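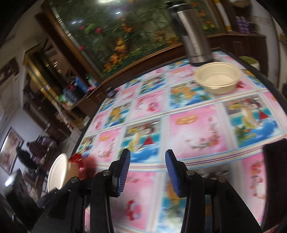
Nemetti Table Notes — README

3 November 2023 | by Ainhoa Peñalver
Filed under: Household Data, Tableware

Nemetti is a set of 329 short notes on what people leave on a dining table between meals, and where on the table they leave it. Rosario Guerra and I wrote them. Please read the limits before you build anything on it.

**What a note holds**

- `item`: bowl, plate, flask, cup, jar, other
- `place`: near edge, middle, far side
- `cover`: bare, plain cloth, printed cloth
- `state`: empty, in use, can't tell

**What I don't trust**

The `cup` and `jar` labels. Small dark things at the back of a table got one or the other depending on which of us was writing, and in 46 notes we disagreed outright. Merge them.

The `cover` field. "Printed cloth" lumps a faded check together with a glossy pink cartoon grid, and those are hardly the same thing to look at. Pemer asked for finer labels in June. I doubt they would hold up.

Any claim about habits. A steel flask standing beside a bowl doesn't mean anyone had soup. The first draft had a `meal` field — I took it out.

**Changes**

- v2: `meal` removed, `can't tell` added
- v1: first 101 notes

Corrections go to Rosario. Say which note you mean and quote the line.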